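**Skumasen opens Arnstead heat network substation and publishes tariff for connected homes**

ARNSTEAD, 24 July 2021. Skumasen, the operator of the Arnstead district heating network, has put its second substation into regular service. The Wallner substation supplies hot water for space heating and domestic use to 1,287 homes on the east side of the town. It replaces a temporary boiler plant on the same site.

The substation takes heat from the main line through two plate heat exchangers, connected in parallel. Either exchanger can be isolated for cleaning while the other stays in operation. Four variable-speed pumps serve the secondary circuit. In normal running the pumps share the load according to the pressure difference measured at the far end of the circuit, and the control system rotates the lead pump to even out wear.

Pipework between the substation and the buildings is pre-insulated steel with a leak detection wire in the insulation. The wire is read continuously. A change in resistance raises an alarm in the control room and gives the distance to the fault. Valve chambers have been placed at each street junction, so a section can be shut down for repair without draining the rest of the circuit.

"The old plant was sized for a smaller town and was fired on a fixed schedule," said Leopold Grabner, head of network operations at Skumasen. "The new one follows demand. On a mild morning it runs one pump at low speed, and the return temperature drops, which is what the main line needs."

**Equipment in the home**

Each home on the circuit receives a Maso interface unit. The unit contains a heat exchanger for domestic hot water, a control valve for the heating circuit, a strainer and a heat meter. It has no storage tank. Hot water is produced when a tap is opened. Residents keep their existing radiators or underfloor heating, provided that the system has been flushed and balanced before connection.

The unit is wall mounted and needs clear space in front of the cover for servicing. The room thermostat should be placed on an inside wall, away from direct sunlight and outside doors. Furniture should not be pushed up against radiators.
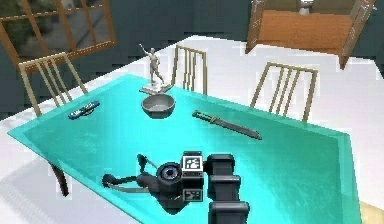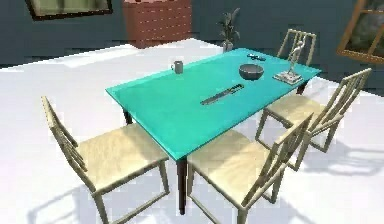
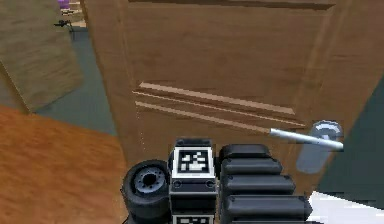
*Interior renderings: dining table and chairs (first and second); wooden door with lever handle (third).*

**Tariff and metering**

The tariff has two parts. The standing charge covers maintenance of the network and the interface unit. The energy charge is based on the reading from the heat meter. Readings are sent automatically and appear on the customer account the next day. Homes with no heat use in a billing period pay the standing charge only.

The energy charge will be reviewed every October. Skumasen will publish the calculation with each review, including the fuel mix, the measured network losses and the electricity used for pumping. Customers who are moved from the temporary plant keep their present rate until the first review.

Meters are replaced at the end of their calibration period at no cost to the customer. A customer who disputes a reading may ask for the meter to be tested. If the result is outside the permitted error, the account is corrected from the date of the last verified reading.

**Remaining work**

Sixteen buildings on the northern edge of the circuit are still to be connected. Trenching there will follow the resurfacing of the access road. Building owners will receive written notice of the shutdown period for their address. Hot water will be off while the final connection is made, and the heating circuit will then be vented and tested under pressure.

The temporary boilers will be drained and removed once these buildings are on the network. Their concrete base will stay in place and will be used for a standby generator for the pumps and controls.

**About Skumasen**

Skumasen builds and operates heat networks for towns and housing developments. Its work in Arnstead covers the main line, both substations, metering and customer service.

**Press contact**

Skumasen Network Operations, Arnstead office
Circuit diagrams and the full tariff sheet are available on request.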